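Kitchen and Front-of-House Assistant, Burngate Community Café
Posted 2023-08-16
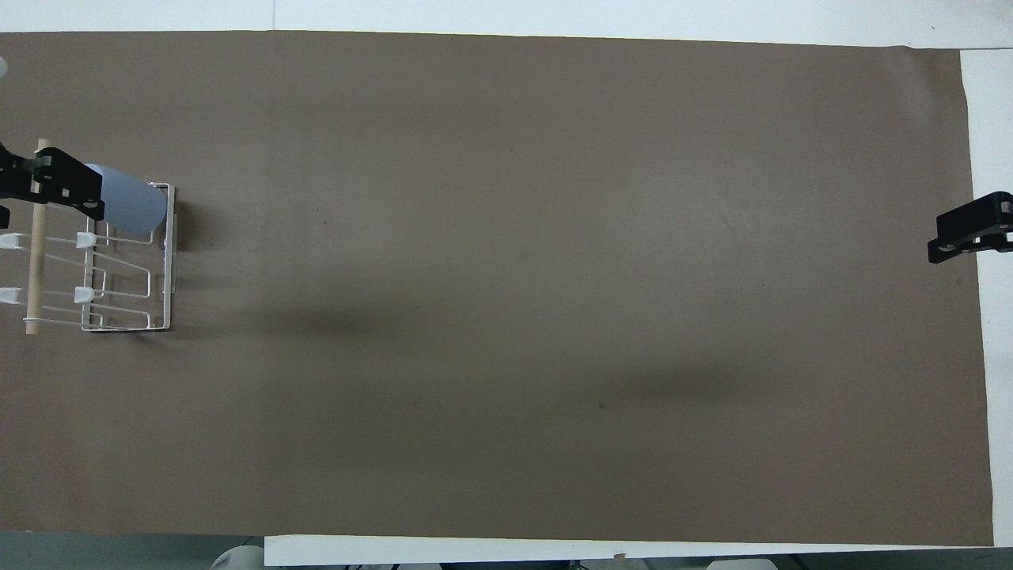
Do I need to have worked in a café before?
Experience helps but it is not required. We train new starters over their first 3 weeks, and you will be paid for all of it.

About the café
Burngate Café is on the ground floor of the old library on Cullel Road. We serve breakfast and lunch, sell bread from the Pramanik bakery and run a takeaway counter. The dining room was refitted in May and we now have more tables than the present team can look after at busy times, so we are adding one permanent post.

The job
You will split your time between the kitchen and the counter. On a typical shift you would:
Prepare salads, sandwich fillings and soup vegetables
Take orders and payments at the till
Carry food to tables and clear them
Wash up by hand and load the machine
Put away deliveries and rotate stock in the fridges
Fill in the temperature and cleaning records
Open or close the café with a colleague

The cook plans the menu and orders the food. You won't be expected to cook hot dishes on your own, though you can learn if you would like to.

Hours and pay
24 hours a week over four days. Shifts start at 7.30am or 10am and the rota is sent out a fortnight ahead. Everyone works one weekend in two. We close between Christmas and New Year, and those days come out of your holiday allowance.
Pay is £11.60 an hour, paid monthly. Tips are shared equally between everyone on shift, including the kitchen. You get a free meal on each working day and 28 days' holiday pro rata. There is a workplace pension.

What we are looking for
You should be on time, able to follow written food safety instructions, and polite with customers when there is a queue. The work is on your feet and includes lifting boxes and sacks. You need enough written English to read allergen sheets and fill in the daily records. You must be 18 or over, as closing shifts involve the slicer.
A Level 2 food hygiene certificate would be useful. If you don't have one we will pay for the course, and it has to be passed before the end of your probation.

Getting here
The café is 900 metres from Burngate station and the bus stops outside. There is no staff parking. Bikes can be locked in the yard.

How to apply
Send a CV, or a letter of no more than 200 words if you don't have a CV, to Afia Aidoo, café manager. You can hand it in at the counter or send it through the contact form on our website. Please say which days you can't work and when you could start.
We will ask shortlisted people to come in for a short chat and a two-hour trial shift, which is paid at the full rate. Tell us beforehand if you need any changes made for the interview or the trial. The staff entrance has one step, and there is a level way in through the main door.
The advert will stay up until the post is filled. We reply to everyone who applies, usually within two weeks.
Two references will be taken up after an offer is made. One can be from a school, college or voluntary group.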